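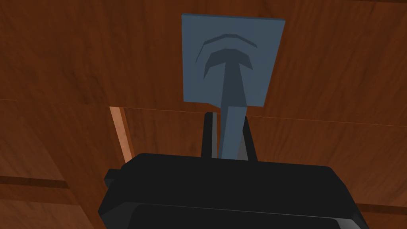

The Blue Piece

Rowena Samonte had worked in the shop in Padden for nine years before the screen came to the packing room. It was put on the wall between the clock and the fire notice, and on it there was a black gripper holding something blue over brown wood. The wood was not real wood and the gripper was not a real gripper. It was all made by a computer, and the company Jodia, which made the computer's lessons, wanted the opinion of a person who packed things for a living.

"They will ask you simple questions," said the manager. "Is it holding well, is it holding badly. You know this better than me."

"What is the blue thing?" asked Rowena.

The manager looked at his paper. "It says only 'piece'."

She sat down with her tea. The piece had a square plate at the top and a narrow stem below, and the two black fingers held it by the stem. On the plate there was a darker sign, a little like an umbrella, or perhaps a letter T with a second line bent over it. It seemed to Rowena like a stamp for a very large letter. She wrote this on the form, in the box for comments, and then felt ashamed and wrote also: Holding by the stem is correct. I would do the same.

At home her mother asked what the robot could do now.

"It can hold a blue thing," said Rowena.

"Only hold?"

"Today I saw it only hold."

Her mother was peeling potatoes, and she did not stop. She had cleaned rooms in the Hotel Brindis for most of her life, and for her the question of machines was a question of beds. Every few months there was a programme on television with a machine that folded a towel, and every time she counted aloud in her own language until the towel was finished. She had never reached the end before the advertisements.

"When it can change a bed with a child sleeping in it," she said, "then you call me."

The next week there were more pictures and more forms. The lessons had numbers, and the one with the blue piece was lesson 403. A young man from Jodia came by bus to collect the forms. He was polite and he had a cold. Rowena gave him a chair near the heater and asked him how many times the machine must practise such a thing.

"This one, 2,765 times so far," he said. "But in the computer it goes quickly. It can practise in the night."

"And then it knows?"

"Then it knows this piece." He blew his nose. "If the piece is turned over, it knows less. If the table is another colour, sometimes also less. We change the wood for this reason. Light wood, dark wood."

Rowena thought of her own first week. The woman who trained her had shown her the tape, the knife and the paper, and by the Friday she could pack a lamp, and a lamp was not like a vase, but when the first vase came she had packed that too. She could not remember learning it. She tried to explain this to the young man, but the words came out in the wrong order, and he thought she was asking about his own training, and told her about his university.

Still, she liked him. Before his bus she took him to the long table and put in front of him a teapot with a loose lid, a box, and some paper.

"How would you teach it this?" she asked.

He looked at the teapot for a long time. He lifted the lid and put it back. "First we would make the lid a separate lesson," he said.

"And the paper?"

"Paper is terrible," he said, and for the first time he laughed. "Please do not ask me about paper."

She packed the teapot while he was watching. She put paper inside the pot, paper between the pot and the lid, paper round the spout, then turned everything once and set it in the box. She shook the box close to his ear. He asked if she could do it again more slowly, and she tried, but when she did it slowly her hands forgot what came after the spout and she had to begin from the start.

"It is the same with our machine," he said. "No, I am sorry. It is not the same."

He missed the bus. They walked together as far as Park Street, where there was another at ten past.

In May the screen was still on the wall, and under it there was now an empty space on the floor, marked with yellow tape, for the real machine when it came. People put their bags there. Rowena did not put her bag there. She had a feeling that it was impolite, as if one used the chair of a guest who was only late.

That evening her mother had the television on and the potatoes in her lap.

"Does it pack yet?" she asked.

"They are doing the lid," said Rowena, and took the second knife from the drawer.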